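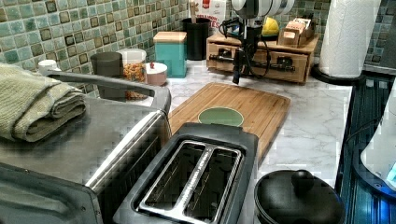 Figure 7.1 Two countertop heating appliances, a toaster oven and a two-slot toaster, against a tiled backsplash.

CHAPTER 7
Small Appliance Loads in the Home Kitchen

Chapter Outline
7.1 Resistance Heating
7.2 Reading a Rating Plate
7.3 Branch Circuits and Combined Loads
7.4 Clearances and Counter Placement
7.5 Case Study: The Frimpong Street Apartments

Key Terms
branch circuit, continuous load, duty cycle, heating element, nameplate rating, nuisance trip, receptacle, resistance, standby draw

Introduction

Chapter 6 dealt with fixed loads: water heaters, ranges and other equipment that is wired in place and seldom moved. The designer knows the size of a fixed load before the first cable is pulled. Portable kitchen loads are harder to plan for. A household buys them one at a time, plugs them in wherever there is room, and changes the arrangement when a new one arrives. The circuit behind the wall stays the same.

Most portable kitchen appliances fall into two groups. Motor appliances, such as blenders and mixers, draw a short surge of current at startup and then settle to a lower value. Heating appliances, such as toasters, kettles and griddles, draw close to their full rated current for as long as the element is on. The second group is the main subject of this chapter. Heating appliances account for most overloads on kitchen circuits, and the arithmetic is simple enough to be done by hand.

The Basic Relationship

The power drawn by a resistance heater is the product of voltage and current:

P = V x I

When the resistance of the element is known, the same power may be written as

P = V² / R

The second form shows why supply voltage matters. A small drop in voltage gives a larger drop in power, because the voltage term is squared. A kitchen at the end of a long cable run may therefore have a toaster that browns slowly with nothing wrong with it. Section 7.1 works through the effect of cable length and conductor size.

The resistance of a heating element is not constant. It rises as the wire warms, though for common heating alloys the change is small. In this chapter the hot resistance is used unless a problem states otherwise.

Worked Example 7.1

A bench heater sold under the name Bustix carries a nameplate rating of 966 watts at 120 volts. Find the current and the hot resistance of the element.

Current: I = P / V = 966 / 120 = 8.05 amperes

Resistance: R = V / I = 120 / 8.05 = 14.9 ohms

A second unit of the same model is now plugged into the same circuit. The combined current is 16.1 amperes. A circuit protected by a 15-ampere breaker is overloaded, although each unit taken alone is well within the limit. A 20-ampere circuit would carry both. Whether it should carry both for several hours is a separate matter, taken up in Section 7.3 under continuous loads.

Breakers and Time

A breaker does not open at the instant its rating is passed. The thermal part of a common breaker responds to heat built up over time. A slight overload may be carried for many minutes, while a heavy one is cleared in seconds. The magnetic part acts almost at once, but only on very high currents such as those of a short circuit.

This delay explains a pattern that residents often report. The kitchen works normally on most mornings, and the breaker opens only when the cooking runs long. The load may be the same in each case. The time is different. Students should keep this in mind before labeling an event a nuisance trip. The term is properly used only when the breaker opens and no overload or fault is present.

Duty Cycle

Many heating appliances are controlled by a thermostat that turns the element on and off. The fraction of time the element is on is called the duty cycle. It affects the energy used but not the peak current. Energy use over a period is found by multiplying rated power by hours of operation and by duty cycle. A duty cycle of 100 percent means the element never turns off.

Circuit planning uses the rated current, since any two elements may be on at the same moment. Cost estimates use the average. Mixing the two is the most common error in the problem sets for this chapter.

About the Case Study

Section 7.5 follows a rewiring job in an apartment building with 19 units. Each kitchen was first served by a single circuit that also fed the dining area. Load records were kept with a Prillero plug-in meter at each counter receptacle, and the layout drawings were prepared by Rultier. The records show over 2 hours of combined heating load per day in the busiest kitchen. Students will use the records to propose a new circuit layout and to compare its cost with that of the existing one.

Before You Begin

Review Section 3.4 (series and parallel circuits) and Table 4.2 (conductor sizes). A calculator is needed for the problems in Sections 7.1 and 7.3. All voltages are nominal and all currents are given as RMS values. Answers to selected problems are in Appendix C.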